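Boot from microSD stops after kernel update on the Zadell board

Posted by Brândușa Pană

Our department maintains a set of single-board computers of the Zadell type, each started from a microSD card. Following the most recent kernel update, one unit no longer completes its startup. The serial console prints the bootloader messages, waits six seconds and then reports that no device tree file was found. The card holds 979 MB of free space. Please advise whether the image must be written again.
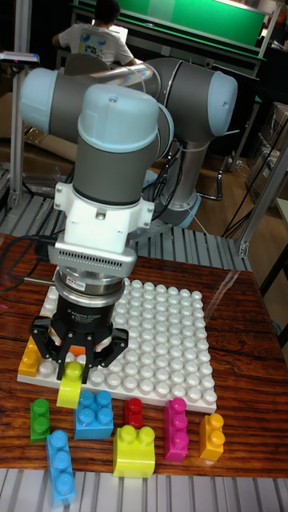

Page last changed: 23 March 2022

pulau_support

Rewriting the image should not be necessary. The update package places the device tree file in a new folder, while the bootloader settings still point to the former one. Please mount the card on another computer, open the boot settings file and correct the path. The file name must match your board revision, which is printed beside the power connector. Save the file, unmount the card properly and start the board with the serial cable attached.

If the message remains, kindly post the full console output – the first 87 lines are normally sufficient.

Nowicki

Try another card. Mine did the same.

Mundia

The first reply is correct for revision B. Owners of revision A should also note that the older bootloader does not read folder names containing a space. It is advisable to keep a copy of the original settings file before making changes. The bootloader can be updated separately, and the procedure is given in the board manual under "Recovery".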